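Distressed Debt board > Sovereign and quasi-sovereign > Ulgate Ports 2190 holdout claim

tranche_b
Posting the position as I read it. Cladero bought the Ulgate Ports bilateral loan in the secondary market at a deep discount. The state guarantee was restructured in October. Cladero did not tender and is claiming par plus default interest. The claim is listed as no. 2190 in the Destham commercial court.

The point I would like checked is the collective action clause. The bonds have one. The loan does not. My view is that the loan sits outside the exchange and the guarantor has no contractual means of dragging it in.
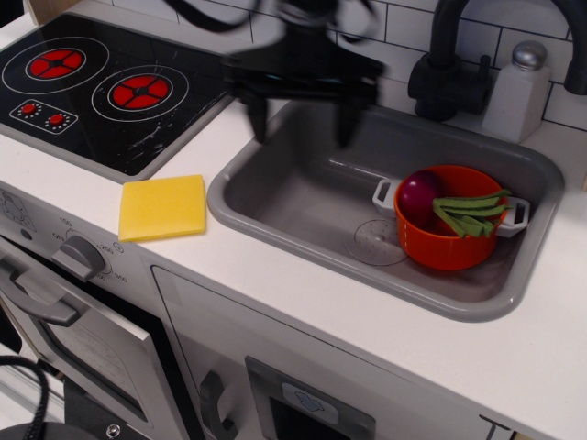
Does the guarantee survive if the underlying loan is assigned?

It survives under the original agreement, provided notice of assignment was served on the guarantor within the period in clause 9.

mtveit
Clause 9 is where I would start too. Bellamy was the agent bank and the notice went through them. If the notice was addressed to the borrower only, Cladero has a claim against a port company with no free cash and nothing against the state.

tranche_b
The agent is obliged to forward it. Sorcha MacAulay's note on the guarantee treats delivery to the agent as delivery to all obligors.

mtveit
Her note covers the bond guarantee. The loan guarantee is a separate instrument with its own notice clause. Read the definition of "Obligor" in each. The loan version leaves the guarantor out. 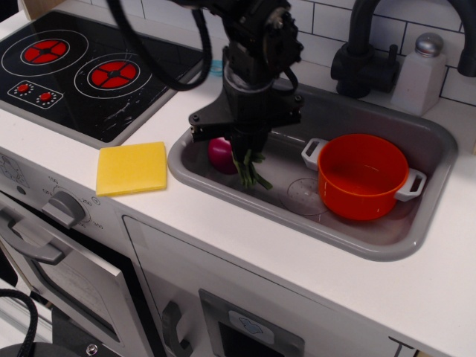 Play kitchen sink with a faucet and a two-handled pot.

kalo_m
Agree with mtveit on the definition, disagree on the effect. The guarantor made two interest payments to Cladero directly after the assignment. A court will probably treat that as acknowledgment. Whether the notice was formally good stops mattering much.

ndbainbridge
Payments were made to Bellamy as agent and Bellamy distributed them. I have the waterfall statements. The guarantor could say it never knew who the lender of record was.

kalo_m
Then I withdraw "directly." The register was open to the guarantor on request, though, and I would still plead it.

tranche_b
On recovery. The exchange paid new bonds with a long maturity and an 8 percent coupon. If Cladero gets par, everyone who tendered will look at the most favored creditor clause. As drafted it covers a voluntary better offer.
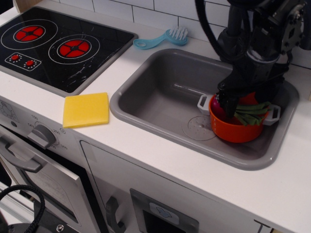 It does not cover a judgment. A settlement is the awkward case, and the reason I expect the guarantor to let this run to a hearing even if paying Cladero off would be cheaper on this one instrument. The cost sits in the bonds.

cdalgleish
You are assuming the clause excludes a settlement made under threat of judgment. The wording is "any payment on terms more favorable, other than pursuant to a final order." A consent order is a final order in that court. They can settle and have it stamped.

tranche_b
I had not considered a consent order. Do you have an authority for it being final in this sense?

cdalgleish
Not one on sovereign debt. The procedural rule makes no distinction.

mtveit
The tendering holders would contest it as a sham. I would not price it as a clean exit.

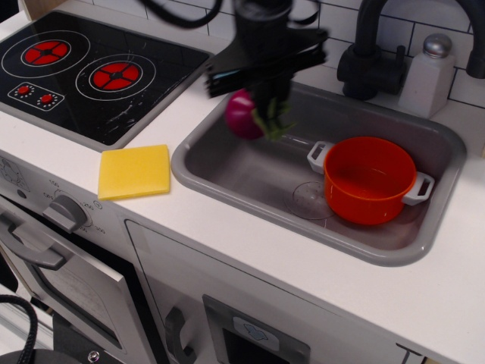

Related threads
Default interest on assigned loans: simple or compound
Agent bank duties after a payment default
Port revenues and the negative pledge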